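Jekley opens its tabletop sorting room to families this July

BRALTICO — Small blue blocks, shallow bins and plain white tables: that is most of what you need for an afternoon at the new sorting room at Jekley, the hands-on play and learning house in Braltico. The room opens to the public in July, and we could not be happier to share it!

The idea is a simple one. Visitors pick a table, take a bin and work out their own way of putting things in order. Some people will stack, some will line things up in rows, and some (we have seen this already in our trial sessions) will spend 20 happy minutes deciding where one single block belongs. There are no scores and no timers. Children work beside parents and grandparents, and the grown-ups tend to be the last ones to leave.

The room has 19 tables, all with white tops and plenty of clear space to spread out. We kept the colors few on purpose. A bright blue block shows up very well on white, even from across the room, and younger visitors spot it right away.

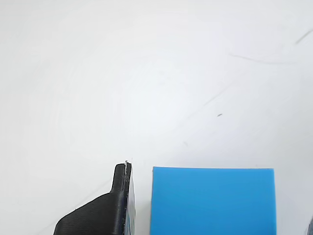
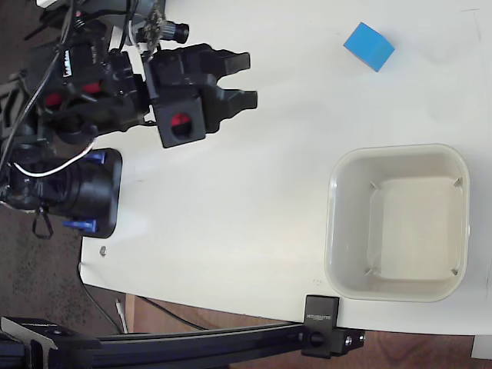

Jekley News, Issue 43

Bins come in more than one size, and the favorite in the trial sessions was a square cream-colored one with rounded corners and a broad rim. It is easy to lift with two hands and easy to tip out again, and you will hear that happen a lot. The blocks are small enough for a child to pick up and light enough to carry by the binful back to the shelf.

The shelf itself is part of the fun. At the end of each session everyone helps to pack up, and the room goes back to the way it was when the doors opened. Families who came to the trials told us they had started doing the same at home, with a bin for each kind of toy and a few minutes of tidying before dinner. We loved hearing that, and we have put together a free two-page sheet called the Zornen Guide with simple ideas for sorting toys, kitchen drawers and craft supplies. Pick one up at the front desk.

The blocks and bins were chosen together with Wi, our partner for the project, who also helped plan how the tables are set out. In all, 1421 blocks are ready for the opening, and spare ones are kept in the storeroom for the inevitable few that roll under something — or go home in a pocket.

Sessions last 2 hours and start at 10 a.m. and 1:30 p.m. Each table seats up to four people. Children under six should come with an adult. Entry to the sorting room is included with regular admission to Jekley, and you can book a table at the front desk or on our website. School and club groups are very welcome in the morning sessions, and we ask them to book ahead so we can keep enough tables together.

Press visits can be arranged before the opening. Please contact the Jekley press desk in Braltico.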